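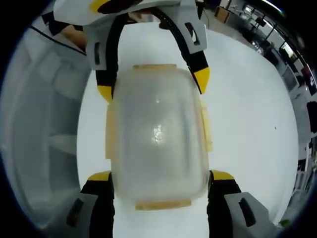
What do you keep in the boxes with the clips on all four sides? Dry goods and soup, Leonilde Leitão told me, and in her kitchen the two never trade places.

I'd gone over to Leonilde's place in Mevillow to talk about food containers, which my husband thought was a very funny way to spend a morning in February. But if you've been reading this newsletter for a while, you know how I feel about a good lid! Leonilde ran the back kitchen at a lunch counter called Levchenko for years, and now she helps people sort out their cupboards. She had coffee on before I got my boots off.

We started with the frosted kind, the cloudy plastic with tan clips, one along each side. I asked why she likes cloudy when everybody online wants crystal clear.

"Clear looks great for a month," she said. "Then it's scratched and you're mad at it. Cloudy starts out cloudy. I can still tell rice from beans, and I don't need to read a newspaper through it."

She does label, though. Masking tape, black marker, always on the short end and never on the lid. Lids wander, she says. At Levchenko a lid marked "chicken stock" once spent two days on top of a tub of pancake batter, and she still sounds annoyed with whoever did it (she knows who did it).

I wanted to know about the clips, which are the part I break. I've lost three boxes that way and I told her so.

"You're opening them like a soda can," Leonilde said, and she made me show her. I popped one corner with my thumb and she actually winced. Her way is to lay two fingers flat along the clip and lift the whole length of it together. Closing goes in pairs: the two long sides first, then the two short ones. If a clip fights you, she wants you to stop and look at the seal, which has usually crept out of its groove somewhere.

The seal was her big topic, I should say. I have been washing mine in place for my entire adult life, and I admitted this, and there was a silence.

"Take it out," she said. "Use the handle of a teaspoon, never a knife. Wash it, stand it up in the rack, and put it back when it's dry." She does hers once a week for the soup boxes and every couple of months for flour and rice. I went home and pulled one out of my own oldest box and I'm not going to write about what was under there.

Then we got to numbers, because Leonilde had put me in touch with her friend Chunhua Lu, who manages the community pantry over on Grorkgate and lends containers to anyone who takes cooked food home. Chunhua joined us on the phone, with what sounded like a dishwasher going behind her.

"We own 1,239 boxes and 668 were on the shelf this morning," she said. "The rest are in somebody's fridge. That's fine, that's where they should be."

I asked how many never come back. She said she wrote off 81 last year, mostly for cracked corners and snapped clips. She saves any clip that's still good, but only from the boxes where they come off cleanly, and she has a coffee can full of them next to the sink. Leonilde yelled from across the table that she'd like a few, and Chunhua said she'd think about it.

Chunhua's other rule is one size. The pantry used to take donated containers in every shape and she'd lose up to 20 minutes a shift hunting for matching lids. Now it's all rectangles, taller than they are wide when you look down at them, and they line up on the shelf with the short end facing out. "Round ones I give to my sister," she said.

I asked both of them about smells. Chunhua puts hers out in the sun with the lids off and leaves it at that. Leonilde swears by baking soda and water overnight, then a rinse with Zultov, a lemon dish soap she gets at the hardware store in Mevillow. They argued about this for a good while, and I drank my coffee. Neither of them has found anything that gets tomato sauce out of cloudy plastic. Leonilde just keeps one box for tomato and lets it go orange.

Before I left I asked what she'd say to someone with a cabinet like mine, where you open the door and stand back. She told me to take everything out, put each lid on its own box, and clip it shut on all four sides – not just set it on top. Whatever doesn't close goes.

"And don't keep the extra lids," she said. "You're going to want to keep the extra lids."

I kept two.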